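# Hallenbad in Rukora bekommt neue Zeiten für Wassergymnastik

Das Hallenbad Rukora öffnet ab September wieder am Vormittag für die Wassergymnastik. Das hat die Betreiberfirma Evangelista in dieser Woche mitgeteilt. Die Kurse waren seit Juni nur noch am Abend möglich gewesen, weil am Vormittag die Handwerker im Gebäude arbeiteten. In dieser Zeit wurden die Umkleiden erneuert und im Technikraum zwei Pumpen ausgetauscht.

Nach den Angaben der Betreiberfirma sind in Zukunft zwei Kurse am Vormittag vorgesehen. Der erste beginnt um 8.15 Uhr und richtet sich an Personen, die nach einer Operation an Hüfte oder Knie langsam wieder mit der Bewegung anfangen möchten. Der zweite beginnt um 9.30 Uhr und ist für alle offen. Beide Kurse dauern 45 Minuten und finden im Lehrbecken statt, in dem das Wasser etwas wärmer ist als im großen Becken. Der Kurs am Abend bleibt bestehen, er wird aber eine halbe Stunde nach hinten verschoben, damit der Schwimmverein vorher fertig trainieren kann.

Die Änderung war von vielen Gästen gewünscht worden. Im Frühjahr lag an der Kasse eine Liste, in die man sich eintragen konnte, und bis zum Ende der Aktion standen darauf 300 Unterschriften. Besonders ältere Gäste hatten geschrieben, dass sie am Abend nicht mehr gerne mit dem Bus fahren. Der letzte Bus in Richtung Clitgate fährt schon um 20.10 Uhr, und wer sich nach dem Kurs noch die Haare trocknen wollte, hat ihn meistens verpasst.

Auch bei der Ausrüstung gibt es eine Neuerung. Die Schwimmnudeln, Gürtel und Hanteln aus Schaumstoff gehören ab jetzt zum Kurs und müssen nicht mehr von zu Hause mitgebracht werden. Wer lieber mit seinen eigenen Sachen übt, darf das weiterhin tun. Man soll sie bitte mit dem Namen beschriften und nach der Stunde wieder mitnehmen, denn der Platz im Regal neben dem Lehrbecken reicht nur für das Material des Bades.

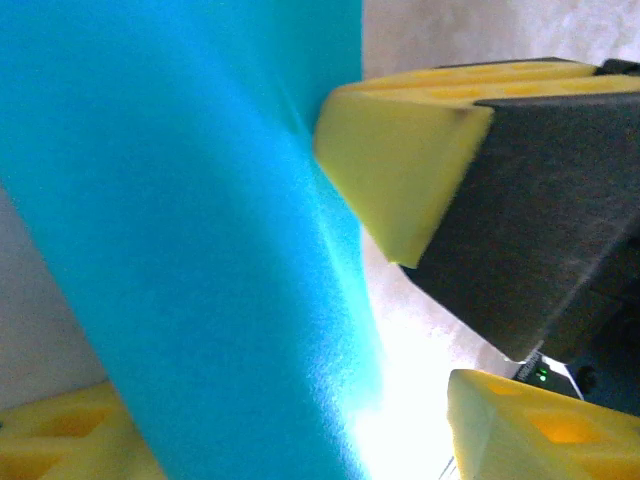
Radu Bogdan freut sich über die Zeiten am Vormittag, hält aber die Gruppe um 8.15 Uhr für zu früh angesetzt. Wer aus Clitgate komme, müsse dafür den Bus um kurz nach sieben nehmen und stehe dann lange vor der verschlossenen Tür, schreibt er in einem Leserbrief an unsere Redaktion. Im Sommer sei das kein Problem, im Winter schon. Er schlägt vor, wenigstens den Vorraum mit den Bänken früher aufzuschließen.

Die Betreiberfirma hat auf diesen Vorschlag schriftlich geantwortet. Der Vorraum werde ab November um 7.40 Uhr geöffnet, heißt es in dem Schreiben, die Kasse aber erst um acht. Eine Verlegung des ersten Kurses sei im Moment nicht möglich, weil das Lehrbecken ab 10.30 Uhr von den Schulklassen gebraucht werde. Im neuen Jahr wolle man den Belegungsplan noch einmal mit der Schule besprechen.

Für die Anmeldung gibt es zwei Wege. Man kann das Formular an der Kasse ausfüllen oder die Internetseite Rotolik benutzen, über die im Hallenbad schon die Schwimmkurse für Kinder gebucht werden. Eine Anmeldung am Telefon wird nicht angenommen. Wer bereits im Kurs am Abend eingeschrieben ist und an den Vormittag wechseln möchte, muss dafür keine neue Gebühr bezahlen. Es genügt, wenn man den Wechsel bis Ende August an der Kasse meldet. Die Plätze werden nach der Reihenfolge der Anmeldungen vergeben, und wenn ein Kurs voll ist, wird eine Warteliste geführt.

Für den Kurs um 8.15 Uhr wird empfohlen, vorher mit dem Arzt zu sprechen. Eine Bescheinigung muss man nicht vorlegen. Manche Krankenkassen übernehmen einen Teil der Kosten, dafür stellt die Kasse des Bades nach dem letzten Termin auf Wunsch eine Bestätigung über die Teilnahme aus.

Während der Kurse bleibt das Lehrbecken für andere Gäste geschlossen. Das große Becken kann in dieser Zeit normal benutzt werden, nur die Bahn direkt an der Treppe ist für die Frühschwimmer reserviert. Die neuen Umkleiden sind schon geöffnet. Für die Schränke braucht man weiterhin eine Münze zu zwei Euro, die man beim Aufschließen zurückbekommt.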